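4. Gray words in store listings

Dark grays gave us the most trouble, so they get their own section. A matte dark gray shows the basic problem (Figure 2): one color, more than one shade of it depending on which way the face points.

Figure 2. Matte dark gray, computer rendered. Upper face slightly lighter, front and side walls in deeper shade. 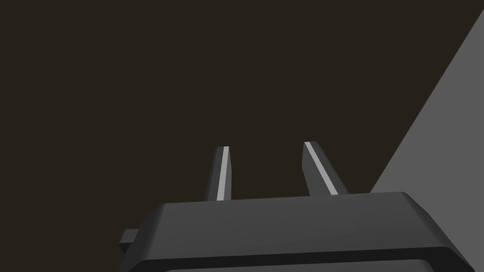 A shopper in the Brevham group told us she had stopped reading the color name at all when buying anything dark, and just ordered the two nearest ones and sent one back. "Charcoal at one store is black at the next," as she put it, "and slate could be anything, slate could be green." Several others said much the same in the free comments. Returns come up again in Section 6.

4.1 Where the words came from

We pulled more than 1000 listings from two online stores, Sasmont and Idgate. Home goods only: bath mats, storage boxes, desk lamps, curtains, kitchen bins. No clothing. Clothing has its own habits with color names (seasons, mostly) and we wanted to keep those out. A listing went in if the seller gave a color in words and the word, or any part of it, could be read as gray. So "charcoal" in, "stone" in, "smoke" in, "midnight" out after a long argument. Both authors still disagree on midnight.

Listings with only a code were dropped. Same for listings where the color field said "as shown", which happened more at Idgate than at Sasmont. We did not chase those sellers up.

Spelling was evened out. Grey and gray counted as one word. "Charcole" and "charcaol" went in with charcoal. Two-word names were kept whole at first and then split in a second pass - the first pass is what the main table uses, the split is in the appendix for anyone who wants it.

One store lets sellers type anything they like in the color field. The other offers a list to pick from but with a free box at the end, and sellers use the free box a lot. We had expected the list to keep names closer together. It did for light grays. For dark ones, hardly any difference.

4.2 The naming task

80 people took part, in Brevham and by mail. Everyone got the same printed card of 5 gray patches, light to dark, and a sheet with blank lines. Write the name you would use if you were telling someone in another room which one to bring. That was the whole instruction. Then the same card again with a list of store names, pick one per patch, leave blank if none fits.

We used print and not screens. Screens differ too much from one home to the next and we had no way of checking them. Print has its own faults, the main one being the lamp over the kitchen table. We asked people to do it by a window in daytime. Whether they all did, we can't say.

Blank was a real answer and we kept it as one. In the second task the darkest patch got the most blanks, and this surprised us, given that it also had the most store names to choose from.

4.3 What people wrote

Most people wrote plain words. Dark gray, light gray, medium gray, almost black. Hardly a charcoal among them until the list came out, and then charcoal everywhere. So the word is known. People just don't reach for it first.

For the second darkest patch the plain names split badly. Some called it dark gray and so had to call the next one "very dark" or "darker" or, one sheet, "the real dark gray". Others started from the black end and worked back. Both are sensible ways to do it and they end up giving the same name to different patches. A store with one "dark gray" in its list has this built in.

Slate was picked for every patch on the card by someone. Every one. No other store name did that. In the comments people who liked the word said blue, people who disliked it said roof. Two said blackboard, which in at least some schools is green, and that may be what our shopper was getting at above.

Stone went to the light end. Smoke the same but less firmly. Graphite was picked mostly for the darkest patch and people who picked it seemed sure, few cross-outs. Pencils, we think. Everybody has held one.

4.4 Finish gets into the name

We had not planned to look at finish. It came up on its own. In the listings, words like matte, soft, brushed and satin sit inside the color name often enough that we had to decide what to do with them, and what we did was take them off and note them in a separate column. Later it looked like this column was worth more than we thought.

Charcoal turns up with matte far more than with gloss. Glossy dark items from the same sellers tend to be called black, and in a few cases it was plainly the same range, same measurements, same photos but for the finish. The Sampaio storage line is a handy case: the sellers we found call the matte lids charcoal and the shiny ones black, and the care sheet calls both dark gray. We wrote to ask. No reply by the time of writing.

It makes some sense. A shiny dark surface has bright spots and the rest looks deeper next to them. A matte one spreads the light out over the face, so the whole top reads as a bit lighter and the sides drop off. Ask which is the color of the thing and people point at the top. At least, the few we asked did - this was over coffee, not part of the task, and should be taken that way.

Edges matter too maybe. With a rounded edge the light part runs into the dark part slowly and there is no line to say where one shade stops. We have no data on edges. Worth a card of its own.

4.5 Listing photos

Sellers' photos were not scored. We looked at them only to settle doubtful cases and they settled very few. The same bath mat in a white studio and on a dark floor does not look like the same bath mat. Rendered pictures are more even from one item to the next but the shading is whatever the person setting the lights wanted it to be, and two sellers with the same item can still end up far apart.

One thing that did help was a photo with something familiar next to the item. A white towel, a sheet of paper. In the comments people asked for this more than for better names. One asked for a pencil.

4.6 Limits

A short list, these come back in the discussion.

Only two stores. Both sell mainly in English, and gray words do not carry over well, so nothing here should be taken past that.

The card was flat. Real goods are not flat, see 4.4. A flat patch has one shade and the person naming it never has to choose which part to name.

Most of our group had bought home goods online before. We forgot to ask how often, which was a mistake, as frequent buyers may well have picked up the store words.

Order. The plain task always came before the list task. Had to be that way round or the list would of leaked into the plain answers, but it means people had already settled on a name when they saw ours, and some just looked for the closest match to what they had written.

Color vision was asked about on the sheet and not tested. A few left it empty and we kept them in. Taking them out changes nothing in the order of the names, see appendix, second table.

4.7 Note on the word "anthracite"

Left out of the list task by accident. It is in the listings, mostly at Sasmont, mostly on curtains, and it was on our draft list and did not make it on to the printed one. Nobody wrote it unprompted. We will put it on the next card, along with midnight if we can agree.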